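Dukum Folding Worktable: Set-Up Guide
Section 2: Choosing a Spot and Getting the Table Ready
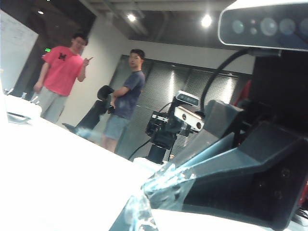
Can I use the table as soon as the legs are locked?
Give it a wipe and a level check first, then go right ahead. The white top picks up a fine dust from the packing sheets, and a quick clean now saves you rubbing at gray smudges later.

Now for the fun part! By this point you should have the legs unfolded and locked (see Section 1), and the table is ready to go where you want it. A big white top brightens up a workroom like you wouldn't believe, so take your time and pick a good place for it.

Placing the table

1. Clear the floor where the table will stand. Pick up stray screws and bits of tape, as they love to hide under the feet.

2. Lift the table with a second person, one at each end. Hold it by the frame under the top.

CAUTION: Do not drag the table. Dragging can bend the leg braces and will scratch most floors.

3. Set it down with space to walk on both long sides. If people will be working across from each other, leave enough room behind them for someone to pass.

4. Check the light. The top is very pale and throws back a lot of it, so if you see glare from where you plan to stand, turn the table a little and look again.

Leveling

5. Press down on each corner in turn. If the table rocks, find the foot that lifts.

6. Turn that foot counterclockwise with the 13 mm wrench until it touches the floor. Small turns are best!

7. Tighten the lock nut against the leg and press the corners again.

Note: Tables from the Farkthorpe warehouse have a rubber cap over each lock nut. Slide the cap up before you turn the foot, and push it back when you're done.

First clean

8. Wipe the whole top with a soft damp cloth and a drop of dish soap. Work from the middle out to the edges.

9. Dry it with a clean towel. Now stand back and enjoy it for a minute, you've earned it.

CAUTION: No scouring pads, bleach or nail polish remover. They dull the finish for good.

Setting things out

Keep small items together near one end and you'll have a lovely long stretch left to work on. Trays are great for this (the Amoah clip-on tray fits either short side). Run cords off the back edge and down a leg so they don't sag where people walk.

Put heavy tools over the legs, and keep anything over 9 kg off the unsupported ends.

Check the lock nuts again after two weeks of use. If a foot still slips, order kit Brorthorpe 2, which has new feet and nuts, and go back to step 5.

Next: Section 3, Adding the Lower Shelf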